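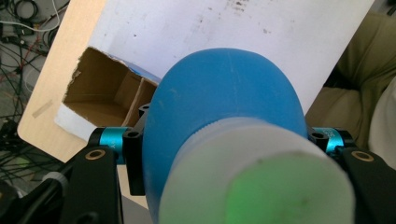
Check your collars before you touch anything else, the reply on the Grostutau board said, and don't you dare go near the finger screws until you've done it.

So naturally I'd already gone near the finger screws. I'd had both of them out by the time I read that, and back in, and out again, and the left finger was sitting worse than when I started. Diary, it has been one of those weekends.

October 19, 2025

Okay, from the top, for future me, who will have forgotten all of this by the next time it happens. The handheld gripper has been closing crooked since about Tuesday. It wasn't dramatic! If you picked up something square you'd never have noticed. But on anything round it would nudge the thing sideways on the way in, and you'd feel a little twist in your wrist right at the end, like shaking hands with somebody who's turning away. I put up with it for most of the week and blamed my grip, then my elbow, then the trigger spring, which I changed on Thursday night and which made precisely no difference apart from a sore thumb.

Yesterday I sat down properly with the Erkow sheet. It's a decent sheet as these things go, two sides of paper, except that the drawing shows the old style bracket and the torque table is for a screw I've never seen in my life. What it does say, and what I should have read on Tuesday, is that the fingers need to meet on the centreline and that anything over 2 mm of drift at the tips means you stop and set it up again. Mine was well past that. I held a ruler up to it and said a word.

Anyway, first mistake: I went for the screws with the brass rings round them, one on each finger, the ones staring right at you. They're lovely to get a driver on. Everything else on this tool is behind something. So out they came, and I wiggled the fingers and cleaned the black plastic faces where they bear on each other, and I found a bit of grit in the left one and was enormously pleased with myself. Put it together, closed it, still crooked. Took it apart again. Closed it. More crooked! That was when I gave up, made tea and wrote a long whiny post, and went to bed.

The reply was there this morning. And of course they were right, it was a collar. The teal ones, one each side, round the shafts next to the upright brackets. I'd looked straight past them all week, I think because they're such a nice colour that my brain files them under decoration. The right-hand one had crept. Only a smidge, you couldn't see it, but with a thumb on the bracket and a finger on the shaft there was a tick when I rocked it, a tiny dry tick, and the left side had none.

What I did, in order, so I can copy it next time:

Backed both fingers right off until the tool was fully open and let it sit there. Loosened the right collar only. (I'd been tempted to do both for symmetry. Don't. The good side is your reference and once it's loose you've got no reference at all, you've just got two problems.) Wiped the shaft down with a rag and a drop of the isopropyl. The rag came away grey. Wiped it till it didn't.

Slid the collar up against the bracket with a strip of printer paper in between, nipped it up so it would just hold, pulled the paper out. The paper trick is from the same reply and I'm going to use it for the rest of my life. Then I closed the fingers slowly on the bulb and watched where it wanted to go, opened, eased the collar over a hair, closed again. Did that more times than I'd like. Then the final tighten, with the short arm of the key and not the long arm, which is how I reckon I cooked the thread on the old one back in June.

A word about the bulb, while I think of it. I've tried all sorts for setting this tool up and the big blue rubber one with the white cap is easily the best. The rubber has enough give that you can see the two sides load up, and if one finger gets there early the whole thing leans and tattles on it straight away. The cap's got that ridged band where it meets the rubber too, so you can line your eye up on it. My only gripe is that the surface is dusty by nature and it leaves a bit of itself behind on the fingers, so you want to wipe them down afterwards. I used to set up on a wooden block, and a block will let you get away with murder. It sits there flat and square and tells you everything's wonderful.

I did the closing test over the white board, same spot as always. That board is getting to be a disgrace, grey smudges all over it, and I keep meaning to flip it or bin it, but I know exactly how high it sits on the wooden panel and my arm has learned it. New board, new height, a week of clumsiness. It can stay.

Then the boring part: 100 closes in a row on the bulb, which is what Erkow asks for after any collar work. I put the radio on. You're supposed to stop partway and check for creep, and I did, and it hadn't moved, and I did the rest with my feet up on a milk crate. At the finish I rocked the bracket again with my thumb and there was no tick. Both sides dead quiet. I can't tell you how satisfying that is. I went and made toast to celebrate.

The closing feel is so much nicer! I'd forgotten. There's no little twist at the end now, it just comes in and stops. I opened and shut it on a few more things round the place purely for fun, an orange and a rolled-up sock and the pepper grinder, and had to tell myself to put it down.

For the log – and I am keeping the log now, I've ruled up a page and everything – the counter says 684 since the last full strip-down. The sheet reckons you can go roughly 2000 before the shafts need to come out, which I'd been treating as permission to ignore the whole tool until then. I don't think that's what it means. I think a quick wipe and a thumb on each bracket once a week would've caught this on day one, and it takes less time than finding my glasses. So Sundays, after breakfast, before I've started anything else. Written here in ink so I can feel bad about it later.

Parts. I've gone back and forth on whether to replace the right collar altogether. It's holding, and the thread felt clean going in, no gritty bit. But it crept once. Kabbaj carry them over at Stallham, only in pairs, and the last time I drove out there they'd sold the lot and I came home with a bag of washers and a meat pie. I'll ring first this time. If they've got a pair in I'll get them and put the old right one in the tin as a spare, and if they haven't I'll run this one and mark it with a paint pen across the collar and the shaft so I can see at a glance if it's wandered. Might do the paint pen regardless, come to think of it. Should have done it today while the shaft was clean. Bugger.

Also need: more isopropyl, nearly out. A driver that fits the brass-ringed ones without chewing them, the one I've got is a fraction small and I was leaning on it by the end. And something for the cables. I've been saying since winter that I'd tie them up, black and white and red ones all in a big knot off to the side, and every time I set the tool down I'm half expecting to lift the whole nest with it. There's a bag of velcro straps somewhere. I bought them especially. I remember being very virtuous about it at the checkout.

One thing I'm still not certain of. When I open the tool fast, really snap it, there's a soft knock at the very end of the travel, and I honestly couldn't say if it's always done that. It isn't the collar, I had my thumb on both and they were still. Could be the end stop. Could be the left finger not quite home after all my faffing about yesterday. I did put those screws back in tired and cross, which is no way to put a screw back in. I've posted a question about it on Grostutau and I've promised in writing not to undo anything until somebody answers, so we'll see how long that lasts.

Wrote a thank-you under the collar reply as well. Felt a bit silly thanking a stranger for telling me off, but they saved me a week, and the paper strip alone was worth it. They came back within the hour to ask which key I'd used to tighten it. Short arm, I said. They said good.

Bins out tonight, don't forget. And the sock's still on the bench.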